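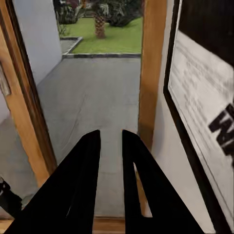 **1/** Spent today, Thursday, July 31, 2025, on the gripper setup for our door-and-threshold tests. Writing down the order I did things in, mostly so Nisha Nautiyal can repeat it on her unit.

**2/** We do the setup in simulation first, then copy the values to the arm at Naltico. The old config was from December and had the fingers closing 7 mm off center. The left one moved, the right one barely did.

**3/** Cause was dull. Someone had swapped the finger model and kept the old joint offsets. I zeroed both joints, opened fully, and saved that as the new home pose.

**4/** Next was the wrist camera mount. I want both fingertips in view when the gripper is open, with a gap between them you can see the ground through. If one tip drops out, the tilt value is wrong. Fix the tilt before touching anything else.

**5/** I check it at the doorway with the fingers spread and nothing in them. Wood door frame, gray concrete walkway, bright green lawn at the far end. Matte black fingers show up well against all of it, so the outline is easy to compare with the saved one.

**6/** The fingertip pads had friction set to zero. No idea how long. I put back the values from the Zilside config and ran 27 open/close cycles with no drift in the home pose.

**7/** Then the long run: 196 approaches to the threshold from different start angles. Two stopped short. Both were the planner timing out, so I raised the step limit to 4000 and reran those two. Fine now.

**8/** Nisha asked if she can skip the home pose step if her fingers already look even. No. Look at the joint values. Mine looked even too from some angles.

**9/** Still to do: same check with the door handle task, and a spare set of fingers for the real arm. Pfister has the order. The config is in the Hallevum folder, and I renamed the December one so it won't load by default.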